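Branmont Self Storage – Frequently Asked Questions

Last updated 2019-03-12

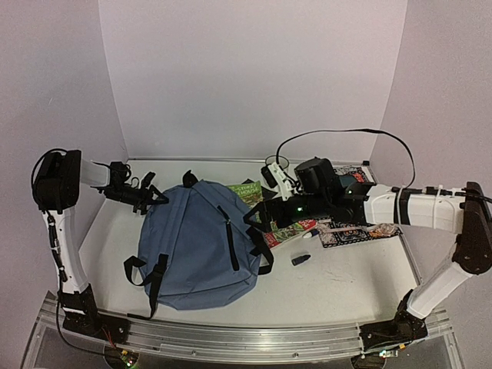
How do I rent a unit?

Come to the front office with a photo ID and a payment card, or fill in the form on our website. Online renters get an email with the unit number and a gate code. You will still need to sign the lease in person before you move anything in.

What sizes do you have?

The smallest units are lockers that hold a few boxes. The largest will take the contents of a three-bedroom house. We have 597 units across both buildings, and the mix of open sizes changes every day. Call us or check the website for what is open now.

Which building should I ask for?

The Randus building has drive-up units with roll-up doors. The Pillai building is indoors and heated, with elevators and carts on every floor. Most people storing furniture for more than a season choose Pillai. Tools, tires and patio sets do fine in Randus.

When is rent due?

Rent is due on the first of the month. A late fee of $20 is added if we have not received payment by the end of the fifth. Your gate code stops working at the same time and comes back on once the balance is paid.

Can I pay automatically?

Yes. Autopay is set up through your Workeso account, where you can also change your card or print old receipts. If you close a card, update it before the first of the month.

Do I need my own lock?

You do. We sell disc locks at the office, or you can bring one. Each unit takes one lock only. We do not keep a spare key, so if you lose yours we will have to cut the lock, and there is a charge for that.

What can't I store?

No food, plants, animals, gasoline, propane, paint thinner, fireworks or ammunition. Lawn mowers and other gas equipment must have empty tanks. Nobody may live or sleep in a unit. The full list is on page 2 of the lease.

Is my stuff insured?

Our own policy covers the buildings and does not cover what is in your unit. Many homeowners and renters policies extend to storage – ask your agent and bring us a copy of the page that says so. If you have no coverage, you can buy a plan at the office.

Can someone else get into my unit?

Only if you add them to the lease. We can't give a gate code to a spouse, relative or mover over the phone.

How do I move out?

Give us 10 days' notice in writing or by email. Sweep the unit, take everything with you, and remove your lock. Until the lock is off, the unit counts as rented. We do not refund part of a month.

Are you open on holidays?

The office closes on major holidays and keeps shorter hours from December 26 through the end of the month. Gate hours stay the same all year.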